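4th July, dye bench

Second wash-fastness run on the walnut hull and madder cottons. Swatches are from the Erraji bolt, scoured in April and kept in the dark drawer since then. Mordant was alum at 17 percent weight of fiber on all of them. Half also got a dip in the iron bath, 2 percent, five minutes, stirred by hand.

Madder pot: 300 g of ground root, soaked overnight, brought up slowly and held under a simmer for an hour. I let it creep up once while I was on the phone with Fouad and pulled it off the burner. The red looks a bit browner than the last batch and I'd put it down to that. Fouad thinks it's the water. We could settle it with a jug of distilled but I didn't have one.

Rinsed everything three times in the sink before machine washing. The walnut ran clear on the second rinse, the madder on the third.

Wash setting is 30 degrees, short cycle, low spin, Zeltura neutral soap. Same as the first run so the numbers can sit side by side. Test swatches go in a mesh bag with a strip of undyed cotton stitched along one edge to catch any bleed.

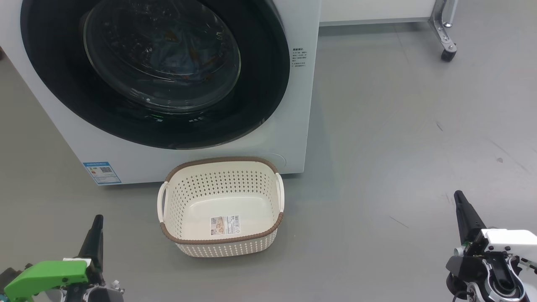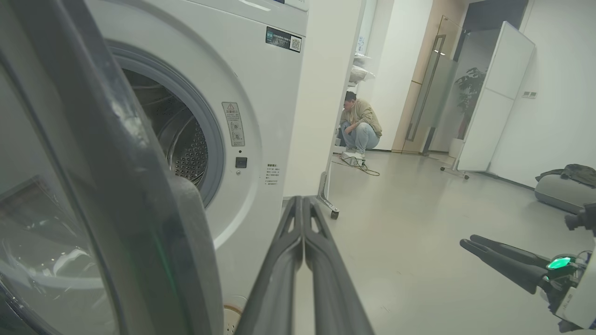 Front-loader, door shut in the first and open in the second.

Results after one wash: iron-dipped walnut, no change I can see against the card. Plain walnut slightly lighter. Madder left a faint pink on the undyed strip, both with and without iron. I'd call it a 4 on the gray scale. Sadia Virk read it as 3 to 4, so I wrote down hers.

The Falell thread we used for the strips shrinks more than the cotton and puckers the edge. Use something else next time.

To do
- four more washes on the same swatches, then light test in the south window
- order alum, the tub is nearly down to the scoop
- repeat madder with distilled water, thermometer left in the pot
- ask Sadia where the second gray scale card went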